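Vilari Youth Soccer: progress report to the Lilleo Fund
17/03/2021

Hi everybody,

I promised you a proper update before the spring season got going, and we're close enough to opening day that I'd better sit down and write it. Short version: the girls' program is up and running, the money is mostly where we said it would be, and I still need an answer from you on the travel line.

When we applied in November we had one girls' team and a waiting list. We now have 2 full squads, under-12 and under-14, and both have been training on the lower field at Isaksson Park since the ground dried out. The under-14s played a friendly against Dronodari and lost 4-1, but they were level at the half and I thought our back line held up really well against a bigger, faster side (our keeper had a terrific afternoon, too). The rematch is at their place in April and the girls are already talking about it.

On spending, goals and nets came to $2000, same as the quote. Corner flags, cones and two bags of size 4 balls were another $540. I put $300 toward referee fees, and that should carry us through the first half of the home schedule. All the receipts are in the folder I mailed.

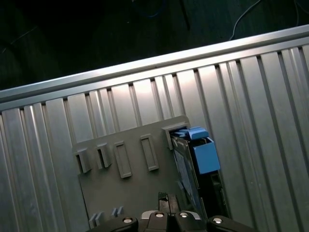

Can the under-12s use the same goals as the older team?
They play on a smaller field with smaller goals, so we bought one pair in each size. The big pair stays on the lower field and the small pair gets carried up to the practice area.

Turnout has been better than I expected! Most girls make both practices each week, and the ones who miss usually have a ride problem. Parents have started a carpool list, which helps, but the families out past the county line are still stuck. That's why I keep coming back to the travel money. We budgeted for four away games and the league has given us six. I'd like to move whatever is left in the uniform line over to gas and van rental, if that's okay with you. The uniforms came in under budget because we skipped the printed names on the back.
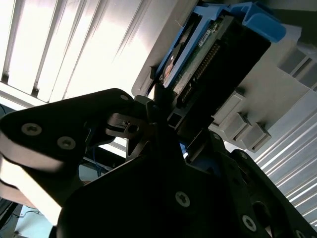

Close-up of a drive in its blue caddy

A couple of things are behind. The coaching clinic got pushed back when the school gym was booked, and I don't have a new date yet. I also haven't ordered the second first aid kit, so that's on me, and I'll do it this week. The field lines need repainting before the first home game; the parks department says they'll get to it, and I'm going to keep calling until they do.

Next report comes after the last home game. If you can let me know about the travel line before then, I can go ahead and book the van.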